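Ristel Wooden Test Tube Rack, 12-Place
Equipment Review, Teaching Laboratory Supplies
Posted 4/26/22

The Cadura Teaching Supply Review evaluates equipment intended for middle school, high school and first-year college science rooms. Items are purchased at the list price through ordinary channels and are used by the review office in routine preparation work before a rating is given. Manufacturers do not see a review before it is posted.

This review covers the Ristel 12-place wooden rack, sold singly and in cartons of 29. It replaces our earlier notice on the same product, which was based on a version with a narrower base.

Delivery and packaging

The rack ships assembled. Each unit is wrapped in brown paper and packed flat in a cardboard sleeve. We ordered one carton and three single units. The carton arrived in good order. One of the single units had a rough patch on the underside of the base, which was removed in a minute with fine sandpaper. Ristel offered a replacement when told of the fault, and the replacement was sound.

The printed instructions cover one side of a card. They give the recommended tube size and the care schedule, but they do not say which finish has been used on the wood. Schools that must record this information for their safety files will need to write to the company. Our own request was answered in four working days.

Fit and stability

Standard tubes drop into place easily and lift out without catching. Smaller tubes lean, as they do in most racks of this type, and the Grellness adapter rings sold for plastic racks do not fit. Rooms that use more than one tube size should plan on buying a second rack.

Stability was better than expected for the weight. A rack filled only at one end did not tip when pushed along a bench by hand. It will tip if it is lifted by the end while full, and students should be taught to carry it with both hands.

Cleaning and wear

Wood is slower to clean than plastic or coated wire. Spills should be wiped up at once and the rack left to dry on its side. It should not be soaked, and it should not go in a dishwasher or a drying oven. Strong dyes will mark the base. After 600 recorded uses, our oldest unit had several permanent stains and one slightly loose joint, which was repaired with wood glue. It remains in service.

Departments that handle biological samples should choose another product. The rack cannot be sterilized by any method available in a typical school, and Ristel makes no claim that it can.

Comparison with other racks

The Yazzie coated wire rack is the closest competitor. It holds the same number of tubes, dries quickly and stacks neatly in a drawer. It is also noisier, and the coating on our unit had begun to chip at the corners by the end of the first term. The Ristel rack is quieter on the bench and easier to label, as pencil can be written directly on the wood and rubbed off later. For general chemistry demonstrations we prefer it. For shared prep rooms with heavy daily washing, the Yazzie is the more practical purchase.

Storage is the main drawback. The racks do not nest, and a full carton takes up most of a standard cabinet shelf.

Rating

Build: good
Fit: good with standard tubes, poor with small tubes
Ease of cleaning: fair
Value: good when bought by the carton
Overall: recommended for general chemistry use 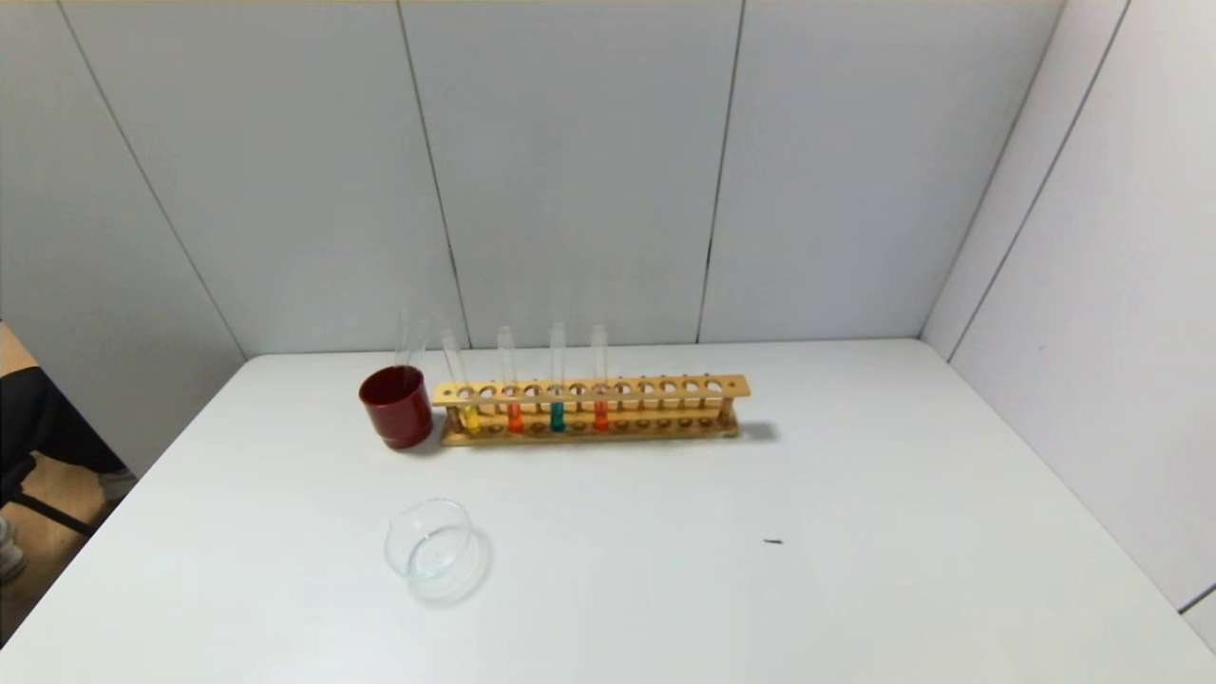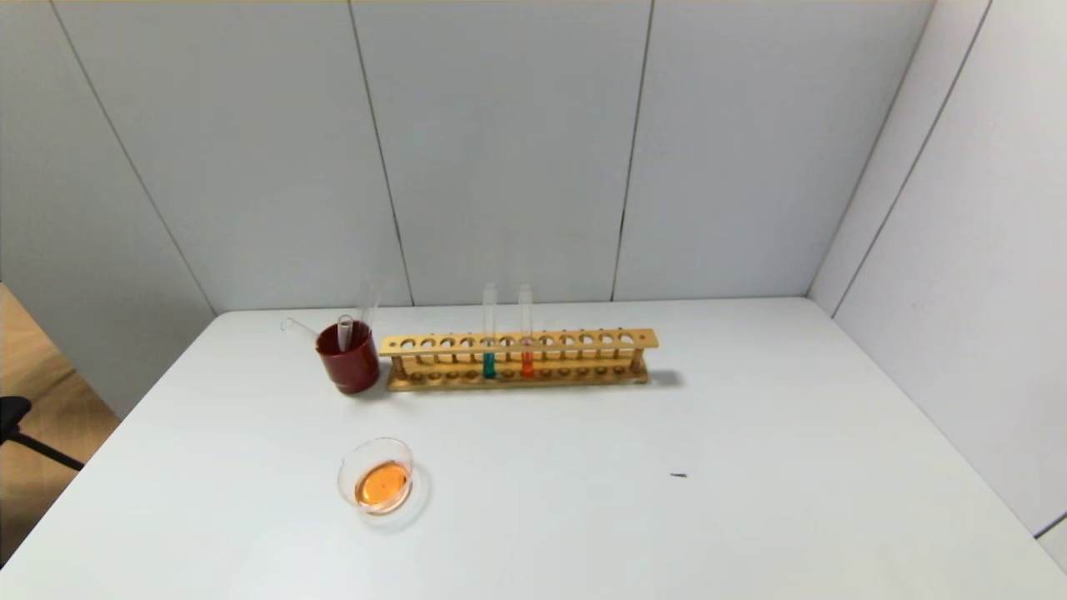 Wooden test tube rack on a white tabletop.

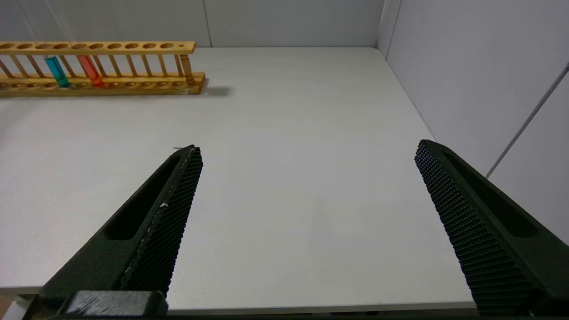

Can the rack be refinished once the wood has become stained?

Light stains can be sanded out and the surface sealed again with a clear water-based finish. The rack should be left for three full days before it is returned to use. Deep stains in the base usually remain, but they do not affect how the rack performs. Refinishing ends the Ristel warranty, so any claim for a loose joint or a cracked rail should be made first.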